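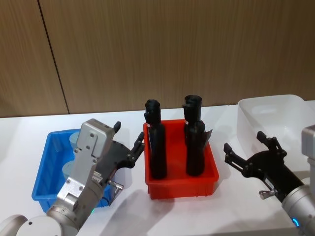 1/ Color bins: a sceptical thread

Severin Imhof
I keep getting told that sorting by color fixes a messy table. Red bin, blue bin, done. I've been at it since September and I'm not sold.

2/ The Prudon guide says every bin needs one job. Fine. Black bottles go in red, the pale cylinders go in blue. Why red for black bottles? The guide has 29 pages and never says. 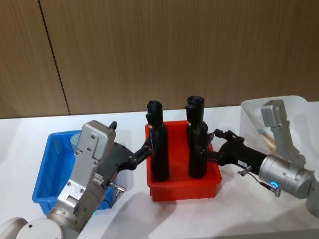
And don't get me started on the clear-ish tub for the wooden sticks. Does see-through count as a color? Radell sells a label set for that, 17 stickers, as if I'd forget what a stick looks like.

3/ My real gripe is tall stuff in shallow bins. The bottles stick up way past the rim. Onishi fans call this "easy grab." I call it a bin that's too short. 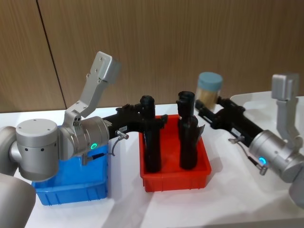
Severin Imhof
4/ To be fair, two bottles standing up in one bin is easier to live with than bottles all over the table. I'll give them that much. Would a cardboard box do the same? Probably.

5/ Someone sent me the Lonurard starter kit page. Roughly 100 bins. Who has 100 kinds of thing? I'm sticking with the red and the blue until somebody shows me a reason to buy a third.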